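About Werkov

Werkov is a small company that teaches robot arms to pick things up and put them somewhere else. We have been at this long enough to know it sounds easy, and we have stopped correcting people at parties.

Efe Amadi started the firm in a rented unit on Idahosa Street, with one secondhand arm and a landlord who disliked noise. Chukwuemeka Bako joined that winter to write the software, took one look at the arm, and suggested we do most of our work in simulation. The landlord was delighted. We still work that way: a job gets tried on screen first, and real metal moves only when the simulated kind has stopped embarrassing us.

Who we work for

Mostly packers, sorters and parts suppliers, the sort of places where one person has been lifting the same box since breakfast. Our longest-running customer is Gendine, who make hinges. We know a great deal about hinges now. Ask us at your own risk.

Our planning tool is called Jirnby. The name was a typing error in an early folder, and by the time anyone noticed, it was on the invoices.

Open day

Every May we open the doors on a Monday, because our customers can't spare a Friday and we like our Saturdays. Last time 600 people signed up, which was flattering, as the building has 10 parking spaces. Next time please take the bus. The 2408 stops outside the bakery, and the bakery is a better reason to visit than we are.

The day runs like this. Doors open at 10. Efe gives a short welcome that has never once been short. Groups then go through to the demonstration room, where Chukwuemeka puts the simulator up on the big screen and takes requests. Children ask for the arm to wave. Adults wait until the children have gone and ask for the same thing.

You'll see a simulated arm reach for a target, and you'll see it miss. We leave the misses in. A visitor from a bottling plant told us it was the first demo she had been to where anything went wrong, and she hired us four weeks later, so we have kept it as company policy.

Questions are welcome all day. The most common is whether the robots will take over. Ours needs a restart after lunch.

Coffee is free, parking is as described, and we close at 4.

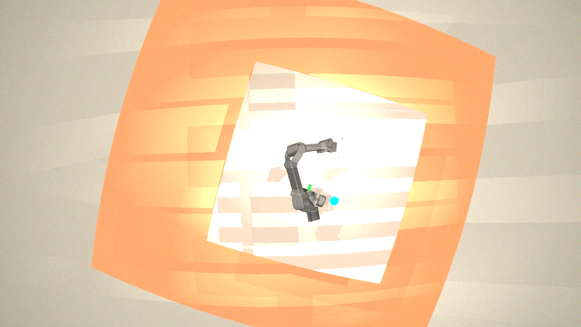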